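TEX 357 Surface Design and Soft Furnishings
Handout: Repeat, Scale and Colorway in Printed Furnishings
Prepared by Analyn Ocampo
Revised Mar 24, 2024

Reading before the session: chapter on repeat structures in the course packet. Bring a ruler, tracing paper and your swatch file.

1. Terms

Motif. The smallest drawn unit that can be named on its own: a leaf, a fruit, a flower head. A print may carry one motif or many.

Ground. The color or surface on which the motifs sit. A change of ground alters the apparent color of every motif placed on it.

Repeat. The distance, measured vertically and horizontally, after which the design starts again. Straight repeats place the next unit directly beside the last. Half-drop repeats lower each neighboring column by half the vertical measure.

Tossed layout. Motifs turned at varying angles so that the print has no fixed top. Cutters like it because pieces may be laid in either direction, which reduces waste.

Directional layout. Motifs share one orientation. All pieces must be cut the same way up.

Colorway. One set of colors applied to a design. The same screens or files may be issued in several colorways.

2. Scale

Scale is judged against the finished object, never against the bolt. A motif that reads well on a wall may be too large for a pouch, where a seam will cut through most of the units. A small motif on a wall tends to merge into a texture when seen from across a room. The usual remedy is to issue the design in 2 sizes, a wall size and a cloth size, and to redraw the outline weight for each. Simple enlargement thickens the outlines and leaves the fill areas looking bare.

Outline and fill should be checked separately. Seeds, veins and other small marks are the first to fill in when ink spreads on an absorbent cloth.

3. Flat and draped 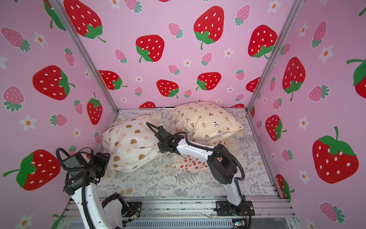
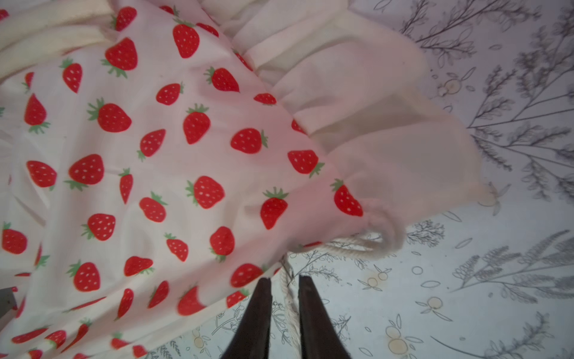
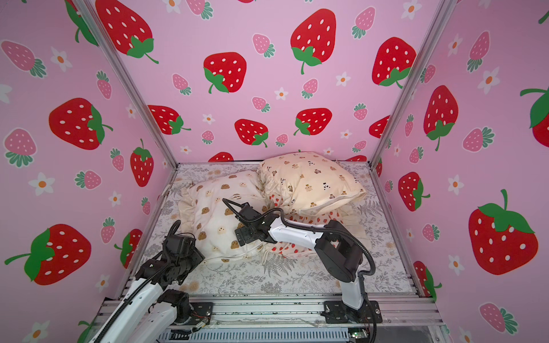

Strawberry prints on a pink ground

A design approved on paper has been approved under one condition only, which is flat and fully lit. Cloth is seldom used that way. When it hangs, folds or bunches, parts of the repeat disappear and others come together that were never adjacent in the drawing. Evenly spaced motifs tolerate this better than clustered ones, as the loss of a few units does not open a visible gap. On the pink cloth in the second picture, the strawberries are turned at many angles and spaced fairly evenly, so the print still reads across the long diagonal wrinkles, and the plain off-white bag beside it gives a useful check on how much shadow comes from the folding alone. The wallpaper keeps its strawberries whole over much of the wall and adds small white flowers with orange centers as filler in the gaps. A filler motif of this kind lets the designer keep large units apart without leaving empty ground.

Note also the role of the corner. Where two papered walls meet, the repeat is either matched or interrupted. Matching costs paper. Interrupting is acceptable for a tossed layout, and a post or trim strip over the joint makes a mismatch harder to see.

4. Combining prints

Two prints in one setting should differ in at least one of the following: scale, color strength, or density. A strong print on the vertical surfaces is commonly paired with a pale one on the horizontal. Gray botanical sprigs on white, for instance, will sit under a red and pink wall print without competing for attention. Solid cloths are then used as rests between the prints.

Keep a written record of each combination tried, including those rejected. The Belmonte sample set uses the following entry form: design name, ground, number of colors, repeat height, layout type, partner cloth, remarks. Use the same form for your own file.

5. Exercise

Work in pairs. Select one fruit or plant motif from the Fander swatch box.

a. Trace the motif and mark its top.
b. Lay out a tossed repeat and a straight directional repeat, both on the same ground color.
c. Crush each printed sheet by hand, open it halfway and record which layout remains legible.
d. Choose one partner cloth for each and complete the entry form.
e. Estimate cutting waste for a cushion cover in both layouts. Show the working.

Sheets are to be left in the tray outside room 1038. Princess Dizon will return them with comments. Students who missed the printing demonstration should arrange a time with Ariel Baluyot before attempting part c, as the paper stock matters to the result.

6. For the next session

Yardage calculation for half-drop repeats. The Rason price list will be used for costing; copies are in the course folder. The July field visit to Jullcombe is covered in a separate sheet.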